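Chapter 6
Surfaces of Revolution

6.1 Turning a curve around a line

In the spring, Rocío Salcedo's pottery class in Rimulbridge begins with bowls. A student cuts a curved edge into a thin piece of wood, holds it against the turning clay, and keeps it still. The wheel does the rest. Whatever shape was cut into the edge now runs all the way around the bowl.

A potter's template is a good way into the subject of this chapter. The edge of the template is a curve. The center of the wheel is a line. When the curve is carried once around the line, it sweeps out a surface, and that surface is called a surface of revolution. The line is called the axis, and the curve is called the profile, or the generating curve.

You already know several surfaces of this kind, although earlier chapters gave them other names. A straight segment parallel to the axis sweeps out a cylinder. A straight segment that meets the axis at a slant sweeps out a cone. A half circle whose ends lie on the axis sweeps out a sphere. A segment at right angles to the axis, with one end on it, sweeps out a flat disk. If the near end of that segment is moved away from the axis, the disk becomes a ring with a hole in the middle.

Profiles can also be joined end to end. A vertical segment followed by a horizontal one gives a cylinder with a flat top. Add another vertical segment closer to the axis and the result has a step in it. Most round objects in a kitchen or a workshop can be built up in this way, one segment or arc at a time.
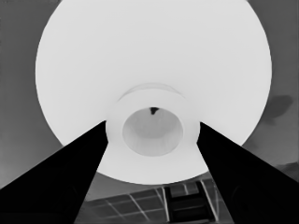

Figure 6.1 A rendered disk with a raised collar and a round opening at its center.

To work with a round object on paper, we usually draw only half of its cross section. The cross section is what we would get by cutting the object with a plane that contains the axis. Because the two halves are mirror images, one half holds all the information. Machinists have drawn parts like this for a long time, and the habit saves both paper and mistakes.

Two kinds of circles or curves on the surface will come up again and again. A plane at right angles to the axis cuts the surface in a circle, called a parallel. A plane containing the axis cuts it in copies of the profile, called meridians. The words come from geography, and on a globe they mean just what you would expect. Every parallel crosses every meridian at a right angle, a fact we prove in Section 6.3.

6.2 Why the radius matters

Suppose a short piece of the profile lies at a distance r from the axis. In one full turn it travels along a circle of circumference 2πr. A piece that lies twice as far out travels twice as far, so it sweeps out twice as much area. This simple remark is behind nearly every formula in the chapter.

It also explains a common error. Students asked for the area of a flat ring often take the width of the ring and multiply it by the circumference of the outer edge. The answer comes out too large. The correct distance to use is the one halfway between the inner and outer edges — the average radius — and with that choice the product is exact.

Consider the water tank on the hill above Busto. It is a cylinder with a shallow cone for a roof. The cylinder has a radius of 82 inches. For the side wall, every point of the profile is 82 inches from the axis, and one multiplication gives the area. For the roof, the distance shrinks from 82 inches at the rim to zero at the peak, so the average is 41 inches. We multiply the slant length of the roof by 2π times 41. You may check that this agrees with the formula for the side of a cone in Chapter 5.

For curved profiles, the average is harder to find. We will handle them in Section 6.4 by cutting the profile into many short pieces, treating each as straight, and adding the results. With 1,000 pieces the sum for a sphere is already very close to the true value.

Before going on, review the following terms: axis, profile, parallel, meridian, slant length. You will need a compass and a ruler for the exercises at the end of Section 6.3.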